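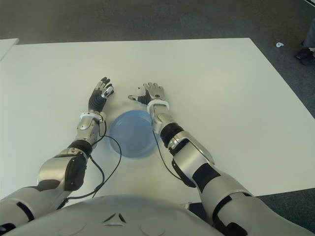
The draft route map for the Astham to Petthorpe Way was the first thing we turned to, and what a pleasure it was to see the whole path joined up at last, all 12 miles of it! Damián Cabral had coloured the river stretches blue and the farm tracks brown, and the new link through the Hulme water meadows was in green. It was agreed that the map should be shown at the open afternoon in April. Milagros Orellana asked that it be laid flat for visitors instead of pinned to a wall, as people like to put a finger on their own house and follow the path from there. A white rectangular table like the one in the picture was thought just right for it, as the pale colours would show up well and people could lean in from every side.

PETTHORPE AND ASTHAM WALKING GROUP
Minutes of the spring planning meeting

In the chair: Milagros Orellana
Notes: Damián Cabral
The meeting opened at 7.15 pm, with the map taken early so that those with a bus to catch could see it.

Minutes of the last meeting
Agreed as a true record, with one change. The lane behind Petthorpe church is Sallow Lane and was written down as Shallow Lane. It does flood, so the slip is easy to forgive.

Matters arising
The kissing gate at the bottom of Sallow Lane has been rehung and swings beautifully. Warm thanks to the farm for doing it during lambing. The old fingerpost at the Hulme crossroads is still leaning. Damián has written to the highways office again and enclosed a photograph of it this time. The lost walking pole from the winter outing has gone back to its owner in Astham.

The Hulme link
This is the big news of the year. The landowner has agreed in writing to let walkers use the field edge between the sluice and the alder wood, which takes us off the main road altogether on that side. Milagros walked it on Monday with a flask and a notebook and came back delighted. There were lapwings up over the far field and the kingcups were just coming out along the ditch. The going is soft near the sluice and will need stone or a short run of boardwalk before next winter. Dogs are to be kept on leads the whole way, and the landowner would like that on the signs as well as in the leaflet. Agreed without any argument.

There are two stiles on the link. The one by the wood is sound. The one by the sluice has a loose step and is rather tall for anyone with shorter legs or a dodgy knee (several hands went up at this point). The meeting was keen to see it swapped for a gate. Milagros will ask the landowner whether he would mind, and whether he has a view on which way it should open. 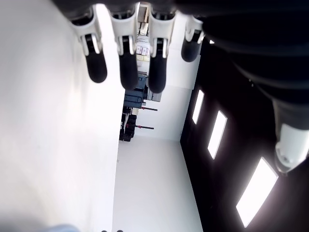 Waymarks took up a good part of the evening, and there were lots of lively ideas. The discs have been designed by Kustivden, who have given us a lovely little heron in dark green, and everyone who had seen the proof was thrilled with it. The question was how far down the post each disc should go so that they look the same from Astham to Petthorpe. Nobody wants to carry a tape measure in the rain. Damián suggested using a hand against the post, with the fingers pointing down in a row and the thumb over to one side, much as in the picture, and fixing the disc just under the longest fingertip. It was pointed out that hands vary a good deal, and that the third finger in the picture reaches lower than its neighbours, so we should all agree to go by the longest one. This was tried on the door frame with great enthusiasm and found to be near enough. Agreed.

Discs will be screwed on, with no nails, and nothing is to be fixed to a living tree. Where a post is already carrying a county footpath arrow, ours goes underneath. Where the path turns sharply, such as at the brick barn beyond Hulme, there should be a disc before the turn and another after it, so that people know they have gone right.

Leaflet
Milagros read out the opening page and it was very well liked. She has written it from the Astham end, starting at the market cross and going down past the allotments to the river. There was a plea from the Petthorpe members for the walk to be described the other way as well, as the afternoon sun is behind you and the view of the weir is much better. After some cheerful back and forth it was decided to print both directions, back to back. Kustivden have said this can be done on the same size of sheet if the drawings are made a little smaller.

Points to add to the leaflet:
The tap outside Hulme village hall, which walkers are welcome to use
The last bus from Petthorpe, with a note to check the timetable
A line on cattle in the river pasture during the summer
The bench with the view of the weir, which deserves a mention all of its own

Please send corrections to Damián before the proof goes back. Spellings of field names are especially welcome, as the older maps do not agree with each other on Cuckpen, Cuckoo Pen and Cookpenny.

The opening walk
Everyone is looking forward to this enormously. The plan is to walk the full length from Astham, with a shorter version for families joining at Hulme and finishing at the weir. We can take up to 40 people on the day, as the field edge is narrow and we promised the landowner we would keep to a sensible number. Names to Milagros, first come first served. There will be two leaders, one at the front and one at the back, and the one at the back will carry the first aid kit and the spare waterproofs.

Lunch will be at the alder wood if it is dry and in Hulme village hall if it is not. Bring your own sandwiches. There will be cake at the end in Petthorpe, and offers of baking were so generous that the list had to go over on to the back of the agenda. Could somebody please make something without nuts?

The school in Petthorpe would like the older children to come along for the last stretch and do a bird count. The meeting thought this a splendid idea. Damián has a box of old binoculars and will give them a clean.

Open afternoon
Map table, as agreed at the start of the meeting. There will also be a display of old postcards of the river, and a sheet for people to write down memories of the path before the railway bridge was closed. Milagros has already been told a wonderful tale about a goat, a punt and a wedding cake and hopes to get it in writing.

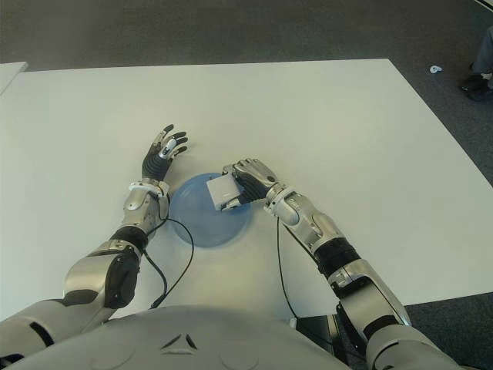

White table on the dark grey carpet, with the corner of a second table beyond.

Doors will open at 2 pm. Help with setting out would be welcome from noon. Tea and squash to be served at the kitchen hatch, well away from the postcards.

Any other business
The nightingale has been heard in the thicket near the Astham allotments! The exact spot is being kept out of these minutes, but anyone who would like to listen one evening should have a quiet word with Damián.

A member asked if the group might try an evening walk in midsummer, finishing in the dusk to look for glow-worms. There was a great deal of support for this. To go on the next agenda, along with torches and whether the pub at Hulme would still be serving.

Boots: a pair of brown ones, hardly worn, are going free to anybody they fit. See Milagros.

Actions
Milagros: landowner about the gate; list of walkers; reply to the school
Damián: leaflet corrections to Kustivden; highways office; binoculars
All: field names, cakes, postcards

The meeting closed at 9.05 pm. The next one will be held in Petthorpe, with the date to be sent round once the hall has confirmed.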